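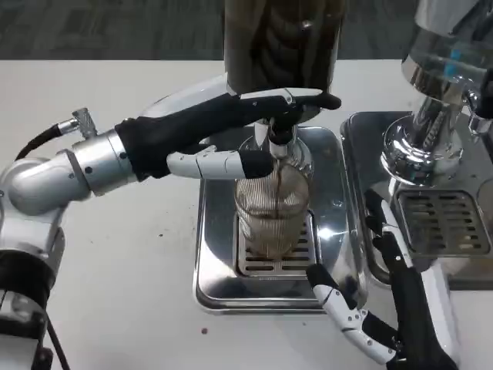 Coffee dispensers on a white table: everything I know so far (thread)

1/ OK so a bunch of you asked about the coffee corner in Sestmont, and I typed the same answer four times last night before deciding to do it in one place. Grab a cup of something.

2/ The short version: two machines side by side on a white tabletop, a steel drip tray for each, clear ribbed glasses. Brown liquid comes down, people are happy. The long version is mostly me complaining about drip trays.

3/ Glasses first, because I love them. They're ribbed all over and you can still see the coffee through the sides. A thin stream falling into one of these is so pretty! I could watch it all morning (I have watched it all morning).

4/ I got 80 of them from Lawal back in January. Kanini Mabula talked me out of the white mugs I had in the cart and she was right. With a mug you're guessing how full it is. With glass you just look.

5/ A full one holds 200 ml if you leave a bit of space at the top, and please do leave a bit of space at the top.

6/ Trays. They're polished steel and they shine like crazy, every lamp in the room ends up in there. Gorgeous for five minutes after you wipe them. Then somebody drips on the rim and you can see it from the door.

7/ What works for me: warm water, drop of dish soap, soft cloth, then a second DRY cloth straight after. Skip the dry cloth and you get spots. Paper towels leave fuzz. I tried the fancy steel spray and it smelled like lemons near the coffee, never again.

8/ The grate has rows of little slots and coffee dries in every one of them. Old toothbrush. Sorry, there's no clever trick, I looked.
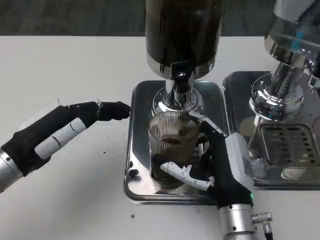
Ribbed glass, right up close under the spout

9/ Which gets me to the question I hear most: how close do you hold the glass? Both ways work. Leave it standing on the grate and you get the long thin pour, which looks great but can spatter on the rim. Hold it up by the spout and there's hardly any mess, but you can't see what you're doing near the top. I go close for the first half and then lower it.

10/ The part on top is the big dark cylinder, and yes it looks enormous next to one little glass. People walk up and say "is all of that coffee??" every single time.

11/ What's in it changes. Right now I'm on the Onetti medium roast – 500 grams lasts me longer than I thought it would. The Kurnov dark was too smoky for the afternoon crowd, although two people have asked me to bring it back, so maybe for winter.

12/ Wipe the spout at the end of the day! Damp cloth, one twist, done. I forgot once over a long weekend and spent my first coffee of the week scrubbing instead of drinking.

13/ White table, would I do it again? Ugh. Yes. It makes the whole corner look clean and bright and it also shows every ring. I keep a cloth folded underneath and that's pretty much my whole system.

14/ Someone asked if you need both machines. For just you, no. For a morning rush, oh my gosh yes, a line forms fast and nobody before 9 am wants to stand in it.

15/ We passed pour number 1023 last month (there's a tally sheet taped inside the cupboard door, Kanini started it) and I've only broken three glasses. All three in the sink.

16/ Still looking for a tray or a rack to dry the glasses upside down that doesn't leave marks on the rims. If you have one you like, send it to me, I'll read everything tonight after dinner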